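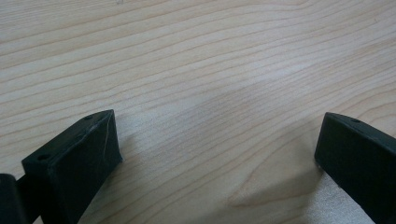

Fig. 1. Our tabletop. Pale wood, wavy grain, and the whitish patch right of centre where the grain washes out.

Glare and grain on a pale work table
Materials and Interiors, project report
Bernice Amegashie (writing), Tetteh Zakaria (testing, lamp, most of the sanding)

1. What we wanted to find out

The big tables in the Altevitz room are pale wood and people complain about them. Not the height or the wobble, the colour. Too bright. You put a sheet of white paper down and your eyes get tired, or you're drawing and the light comes up at you off the table. We wanted to know if the complaint is really about colour or if it's about shine. Different problem, different fix. If it's colour you stain it or cover it. If it's shine you change the finish or move the lamp and keep the nice pale wood.

Second question came later and was mostly mine. Does the grain help? My guess at the start was that a busy grain makes a table harder to work on. Wrong, see section 5.

2. The table

Blond wood, could be maple or birch, we never got a straight answer. Could be a solid board or could be a veneer, same story, the edges are lipped so you can't see the end grain to check. For this report it doesn't matter much since we only care about the top face. If somebody repeats the project they should find out, a veneer would change what sanding you dare to do.

The top is smooth and more matte than shiny. In some places there's a soft sheen. Grain lines are thin and close together and they run long, bending into arcs. The colour moves around depending on where you stand. I wrote "pinkish" in my notes one time and "cream, bit yellow" another time, same table. Left both in the notes on purpose. Fig. 1 is nearer the pinky beige, Fig. 2 is nearer the cream.

3. Method

Two parts, a questionaire and finish tests.

Questionnaire first. 43 people filled it in, all of them people who use the room to draw or write. Short form. Where do you sit, what do you do there, does the table bother you, when. We left a big box for comments, and that was the useful bit. Ran it through July, mostly late afternoons when the room fills up.

We did not test anything on the actual table. Not allowed, and fair enough. We got offcuts of a similar pale board from the workshop bin and cut 6 test pieces, all from the same length so the grain was comparable. Finishes were:

bare, sanded only
Melon, the clear wax
Melon, two coats, buffed hard
Ackah oil, thin coat wiped off
Ackah oil, left to build up
water-based satin varnish, whatever was in the tin (label gone)

Each piece sat on the table under the same lamp, a Zolevau desk lamp on a clamp. Lamp in 2 positions, low from the side and high from behind the sitter. Then we sat down, put a page of small print next to the piece, and marked how much of the grain you could still follow in the brightest part. Scale was all / most / some / none. Crude but we agreed nearly every time.

We borrowed a light meter too. Readings went over 1,000 lux with the lamp high and close, and then the meter started giving different numbers for the same spot so I've left the rest of the readings out. Battery, probably. Should have checked before. Noted for next time.

4. Results, finish tests

Bare piece: grain readable in both lamp positions. Looked a bit dead. Marked from fingers by the end of the first day, so no good for a real table.

Melon one coat: nearly the same as bare. Slight glow with the lamp low. Readable.

Melon buffed: "some" with lamp low. The buffing does it. Tetteh buffed a second offcut more gently to check and that one was better.

Ackah thin: best of the lot in my opinion. Warmer colour, a bit darker, the grain stands out more. Readable in both. Smelled for two days which the room did not enjoy.

Ackah thick: went sticky, picked up dust, we stopped looking at it. Counts as a fail of our application and not of the oil. The tin does tell you to wipe it off.

Satin varnish: "none" in the bright part with the lamp low, "most" with it high. Biggest difference between positions of any piece, and the one that made us think harder about lamp position.

So shine matters a lot. Colour we could only compare a little, between bare and oiled, and the oiled one being darker didn't read as less tiring on its own. Lamp position beat both.

5. Results, questionnaire

Most people who said the table bothered them described a place on it. "The bit in front of me." "The middle when the lights are on." "It goes white." Very few used the word colour at all. A couple did want the whole thing painted dark green, noted.

People who draw complained more than people who write. We think it's that they lean in and move round the sheet, so sooner or later they meet the reflection. That's a guess, the form didn't ask.

On grain, several people said they like it and a few said they use it. One lines up a ruler by eye with the long lines (not accurate! the lines curve). Another rests their eyes on it. Nobody wrote that the pattern was distracting. I had a whole paragraph ready about visual noise, deleted it.

The curved figures got mentions too. There's a rounded, tongue-shaped one, pale inside with a darker line round it, and the grain near it bends to follow. Once you know it's there you look for it. I'd call it cathedral grain, that's the term in the workshop handout.

6. Looking at the patch

What we kept coming back to was the whitish patch. It has no hard edge, it fades into the wood on every side, and inside it the grain gets faint but you can still pick lines out here and there. A stain or a worn spot would more likely have an edge somewhere, or a ring. A reflection is soft like this. We'd want to see it shift when the lamp shifts, and on the test pieces the bright part did shift, every time.

On the real table we only checked by walking round it and I didn't write down positions properly. So treat this as our reading of it and not a proof.
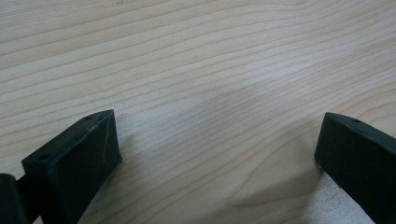
Tetteh Zakaria disagreed with my first draft of this section and wanted it on record. He said I was blaming the lamp too quickly, that the finish could well be uneven after years of wiping, and that a table which has been cleaned harder in the middle than at the sides would throw light back harder in the middle too. His words in the margin were "you can have both, Bernice." Fair. He'd also have liked a test piece scrubbed with the room's own spray and cloth before we lit it, and I agree that would have been worth more than the thick oil one.

So the position we both signed off on: some of it is light, some of it may be finish, we can't split the two with what we have.

7. What we recommend

Don't stain the tables. The evidence for colour being the trouble is thin and it can't be undone.

Move the lamps first. Higher and behind the shoulder was better for five of our pieces, and the sticky one doesn't count. Costs nothing, try it for a few weeks, ask people again with the same form.

If that isn't enough, a thin coat of Ackah wiped right back, or one coat of Melon and leave the buffing alone. Try it on the underside first, and find out what's already on the top. Oil over an old varnish will just sit there.

Drawing people could use a grey mat. Several already do.

8. Problems with the project

Offcuts are not the table. Similar is as far as I'd go.

The scale was our eyes, both of us knew which piece was which. Should have numbered the backs and shuffled them.

Light meter, already said.

Form should have had a sketch of the table so people could mark the spot with an X. We ended up decoding "the middle" and "the end near the sinks" for an entire evening.

We never tested with daylight. Blinds stayed down for the tests so it'd be consistant, but people sit there with the blinds up. Big gap.

9. Who did what

Bernice: form, tables of answers, writing, figure captions. Tetteh: cutting, sanding, all finishes, lamp set-up, section 6 arguments. The scoring we did together.

Test pieces are in the grey tray under the workshop bench, finish written on the back in pencil (we did it after). Please don't bin the oiled one, I want it for my shelf.

Appendix A, the form. Appendix B, scores for each piece in both lamp positions. Appendix C, comments typed up, spelling left as written.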